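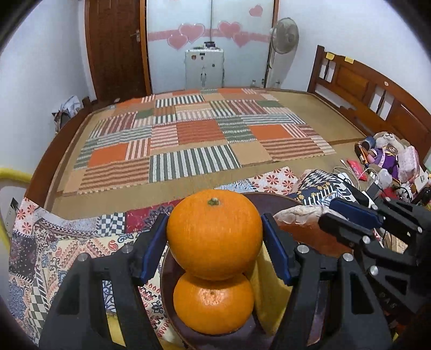 Tadby Fruit Plates: data card

What this is

Tadby is a set of short recordings of fruit being picked up from, and put back on, a plate in ordinary rooms. It covers oranges, bananas and things that look like one or the other. It doesn't cover cutting, peeling or eating, and the name "fruit handling" in the old project title promised more than we delivered. We dropped it in August.

Contents

There are more than 400 clips, split between two sites, Plutton and Lekville. Plutton is mostly kitchens. Lekville is mostly bedrooms, with the plate set down on the bed on top of whatever was there, often a quilt.

About the labels

Treat them with suspicion. "Orange" means round, orange in color and about the right size. Labelers worked from the pictures alone and never touched the fruit, so real and imitation fruit share a label. The same goes for "banana", which should be read as "long yellow fruit". Anything wrapped is "other", and we make no claim about what is under the wrapping.

Two oranges on one plate are labeled separately if both can be made out. When one hides most of the other, the four labelers disagreed more than we would like. We kept the majority answer and threw away the split votes -- a mistake, in hindsight, and one we can't undo.

Plates and cloth

A plate on a kitchen counter sits flat. A plate on bedding may not, and fruit can roll for reasons that have nothing to do with how it was handled. We didn't measure the tilt. Patchwork is also hard on anything that tries to find the rim of a plate by color, especially a dark plate next to a dark red or dark green patch. The Rey baseline scored well on Plutton, and we would not read much into that. Try it on Lekville first.

Not recommended for

Ripeness, weight, bruising, or telling one variety of orange from another. Somebody will try anyway.

Known problems

- Plate color is recorded as "dark" or "light" only.
- Quilts and blankets are both filed under "bedding".
- Partly hidden fruit is underlabeled at both sites.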